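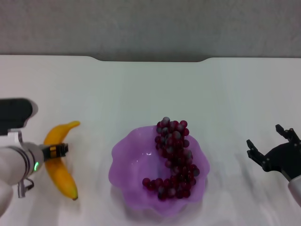 How to keep bananas from going brown too soon

Posted 26th November in Fruit and Veg

A bunch of bananas bought on the same trip as the bread will often be past its best before the loaf is finished. Most of that comes down to where they are kept and how they are handled. The method below needs no special equipment and takes a few minutes on the day you do the shopping, plus a quick look each morning.

It works for ordinary yellow dessert bananas. Plantains and the small red ones ripen differently and are covered on a separate page.

What you need

A clear stretch of worktop or table, wiped down
A hook, banana stand or wide shallow bowl
Cling film or a small piece of foil
A paper bag, if any of the fruit is still green
A freezer box or bag for anything that gets ahead of you

Choosing them in the shop

Look at the stem end first. It should be whole, with no split where the neck meets the fruit. A split neck lets air in and that banana will go soft from the top down, whatever you do with it at home.

Next look at the colour. Green at both ends and yellow in the middle means a few days' wait. Yellow all over with a pale stem is ready for the lunchbox. Brown freckles mean sweet and soft, best eaten soon or baked. A small dark tip at the bottom is normal at any stage and is no reason to put a banana back.

If you eat one a day, buy a mixed lot: some yellow, some with green still showing. Most shops don't mind you breaking up a bunch, but do it gently and take the ones you have broken.

Avoid fruit with a dull, greyish skin. It has probably been chilled at some point and may never ripen properly.

Step 1. Unpack them first

Take the bananas out of the shopping bag before anything else. They bruise under tins and bottles, and a closed plastic bag holds moisture against the skin. Carry them on top of the shopping if you can, or in a bag of their own.

Put them down curved side up, so they rest on the two ends. A banana left lying flat on its side on a hard table will usually be fine for an hour or a day, but over several days it goes soft along the part that takes the weight.

Step 2. Look them over

Turn each one once and check the whole skin. Faint marks and thin dark lines are only rubs from the journey and do not go through to the fruit. What you are looking for is anything that gives when pressed lightly with a thumb, or any place where the skin has opened.

Put damaged ones aside to eat the same day. Cut out the bruised part and the rest is good.

Pick a banana up round the middle with a loose hand. Squeezing leaves a mark that does not show until the next day. Small children tend to grab hard, so if they help with the unpacking, give them the apples.

Step 3. Decide whether to split the bunch

There are two ways of doing this and people argue about both.

Leaving the bunch whole is less work and keeps the necks from tearing. If you get through bananas quickly, leave it alone.

Splitting the bunch lets you keep ripe ones apart from green ones, and stops you tearing a neck when you are in a hurry in the morning. To split it, hold the crown in one hand and bend each banana slowly sideways until it comes away. Do not pull straight down. If it resists, use a small knife and cut through the crown, leaving a bit of it on each stem.

I split mine when the bunch has more on it than we will eat before the next shop.

Step 4. Wrap the stems

Ripening fruit gives off ethylene gas, and covering the stem end is a common way of trying to slow things down. Wrap the crown of a whole bunch tightly in cling film or foil. For single bananas, wrap each stem on its own.

The gain is small. In my own kitchen it seems to give an extra day on fruit that was already yellow, and not much on fruit that was overripe to begin with. If you dislike using cling film, leave this step out and rely on the next one, which matters more. Foil can be smoothed out and used again for the following bunch.

Step 5. Find the right spot

Bananas want a cool room, out of the sun. Keep them away from:

the window sill
the top of the fridge, where warm air comes up from the back
the shelf over the oven or kettle
the radiator, including the worktop above it

In our kitchen in Grevstead the coolest place turned out to be the far end of the table, against the wall. In September I still get sun on it in the late afternoon, so the fruit moves to the sideboard for those few weeks. Try a spot for one bunch and move the next if it browns quickly.

Keep them apart from apples, pears, avocados and tomatoes unless you want everything to ripen together. A separate bowl is enough if it stands at the other end of the worktop.

Step 6. Hang them or stand them

A hook takes the weight off the skin. I use the Tolel hook, which screws to the underside of a wall cupboard and folds flat when empty. It holds a bunch of ordinary size. The Onberg stand does the same job without screws and can be moved about, though it tips if you hang a heavy bunch facing the wrong way. Hang it so the fruit curves in over the base.

Single bananas will not stay on a hook. Lay them in a wide shallow bowl, one layer deep, with the ends down. A folded tea towel in the bottom helps if the bowl is hard. The Thaler fruit bowl is wide enough, but any dish will do, and an oven dish is what I used for years.

Don't keep anything on top of them. Oranges rolled on top of a banana are the usual cause of a soft black patch in the middle.

Ripening green bananas faster

Put them in a paper bag with a ripe apple and fold the top over. Leave the bag on the worktop and look after a day. Very green ones may need longer. Take them out as soon as the green has gone from the neck, or they will carry on past the point you wanted.

Heating them in the oven turns the skin black and softens the flesh, but it does not make the fruit as sweet as proper ripening. It will do for a cake and is no good for eating.

When to use the fridge

Put bananas in the fridge only once they are as ripe as you like them. The skin will go brown and then nearly black, which looks bad, but the fruit inside stays firm and pale for several days more. Keep them in the salad drawer, away from anything strong-smelling.

Green bananas should not go in at all. The cold stops the ripening and it may not start again when you take them out.

Keeping cut banana pale

Once peeled or sliced, the flesh browns in the air. Toss slices in a little lemon or orange juice. Pineapple juice works as well and tastes less sharp in a fruit salad. Add the banana last, just before serving.

For half a banana, leave the skin on, press cling film against the cut end and keep it in the fridge. Slice off the thin brown layer before eating the rest.

Freezing the extras

Peel them first. A banana frozen in its skin is a nuisance to peel and the skin goes slimy as it thaws.

For smoothies, slice and freeze in one layer on a tray lined with baking paper. When the slices are hard, tip them into a bag. Frozen in a lump they have to be hacked apart.

For baking, mash them and freeze in tubs. I weigh out 126 g to a tub, which suits my muffin recipe, and use 2 tubs for a loaf. If your recipe goes by number of bananas, mash that many together and write the number on the lid.

For porridge, 80 g of frozen slices is enough for one bowl. Stir them in while the oats are still cooking.

Thaw mashed banana in the fridge overnight. It will look brown and there will be liquid on top. Stir the liquid back in, as it is part of the weight the recipe expects.

Common problems

Fruit flies. Rinse the bananas under the cold tap when you bring them home, dry them with a clean cloth and empty the food waste more often while the weather is warm.

Neck splits on the hook. The bunch is too heavy or too ripe. Take it down and move it to the bowl.

Brown inside but yellow outside. Usually a knock in transit. Cut it out.

Skin stays green for a week. The bananas were probably chilled before you bought them. Use them in a curry, cooked like a vegetable.

Stringy bits. Harmless. They come away more easily on ripe fruit.

Mould on the crown. Trim the crown off if the stems below are sound and dry. Throw away any banana where the mould has reached the fruit.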